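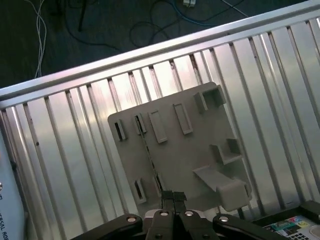
Can I make cocktail meatballs the day before and keep them warm for a party?

2 min read
1789 views
14 shares

I'm feeding a houseful in November and want to put out a big batch of cocktail meatballs in a sweet and spicy sauce. My recipe is half beef, half pork, with breadcrumbs, egg, grated onion and Parmesan. I bake them on a sheet pan. They come out fine when I serve them right away.

Last year I made them in the morning, put them in the slow cooker with the sauce, and left it on low. By the time people were eating, which was 6 hours later, the outsides had gone soft and the ones on the bottom were falling apart. The sauce had also gotten very thick and dark around the edge of the pot.

I would like to do most of the work the day before. Should I bake them and chill them, or shape them and chill them raw? And how long can they sit in the slow cooker before they go downhill? Mine is an older Vikero with low, high and warm settings. I don't want to buy anything new for this.

posted by Softić

3 comments

Sallatano
Bake them the day before. Raw meatballs with breadcrumbs and onion in them get wet overnight and flatten out on the side they sit on. You can do it, but they won't look as good.

What I do is bake them all the way through, to 165 in the middle, then let them cool on the pan for a short while and get them into the fridge in a single layer. Once they are cold you can pile them into a container. Keep the sauce in a separate container. If you store them together the meatballs soak up the liquid, and that is half of your problem from last year.

On the day, heat the sauce in a pot on the stove until it bubbles. Put the cold meatballs on a sheet pan, cover with foil, and give them 20 minutes at 350. Check one in the middle of the pan, it should be back up to 165. Then combine everything in the slow cooker and switch it to warm. Don't use the slow cooker to bring cold meatballs up to temperature, it takes too long.

Two hours on warm is no trouble. After three they start to soften. For a long party I would hold half of them back in the fridge and heat a second pan when the first batch is getting low. Stir from the bottom with a wide spoon, gently, and add a splash of broth or water when the sauce tightens up.

Also check that your warm setting really keeps food hot enough. Some older cookers run cool. Put a thermometer in the sauce after an hour. You want it at 140 or higher.

6 people found this helpful

Trasex
I just buy the frozen ones and put them in with grape jelly and chili sauce. They never fall apart and everyone eats them.

1 person found this helpful

Softić
Thanks, I will bake them the day before and do two batches. I tested the cooker with plain water and warm held at 151, so that part is OK. I had it on low the whole time last year, so I suppose they were simply cooking all afternoon. I may also cut back the onion a little, my mix is on the loose side.

Sallatano
Squeeze the grated onion in a towel before it goes in and you can keep the full amount.

Contact us | Terms | Copyright Community Kitchen Help | Back to top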